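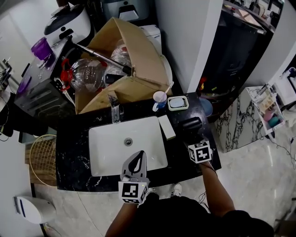 Vanity counter with sink and soap dish.

About the Rincombe Family Repatriation Fund

The Rincombe Family Repatriation Fund assists families when a relative dies or is seriously injured while living, working or traveling abroad. It was established by residents of Rincombe and Vulldale and is governed by a board that meets every September.

Our Work

Bringing a relative home involves consulates, funeral directors, airlines and, in many cases, a local court. The Fund assigns each family a single caseworker, who remains with the case until the funeral has taken place or the patient has been admitted to a hospital near home. Caseworkers obtain certified copies of death certificates, arrange translation and review written estimates before a family signs them.

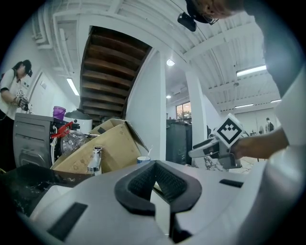
Grants are available to households that cannot meet the full cost of transport. Applications are considered by 2 members of the board, neither of whom may be acquainted with the applicant. The Fund does not pay outstanding hospital bills and does not offer legal representation. Families who choose burial or cremation abroad are eligible for the same support as those who choose to bring their relative home.

Our People

The Fund employs 19 staff members and is directed by Inmaculada Tejada, who previously managed the bereavement office at Essien. A further 60 trained interpreters are available by telephone. In the last financial year our caseworkers assisted 200 families.

Travel and Lodging

Relatives who must travel to identify or accompany a family member may request help with airfare and lodging. Bookings are made through the Rerano office, which also handles requests for emergency passports. Receipts should be kept and submitted with the closing form.

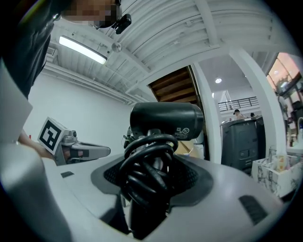
Privacy and Press Inquiries

The Fund does not release the names of the families it assists. Where a death has been reported in the news, a caseworker may issue a statement on the family's behalf, with written consent from the next of kin. Reporters are asked to direct all inquiries to the Rincombe office.

This page was last reviewed on September 16, 2021.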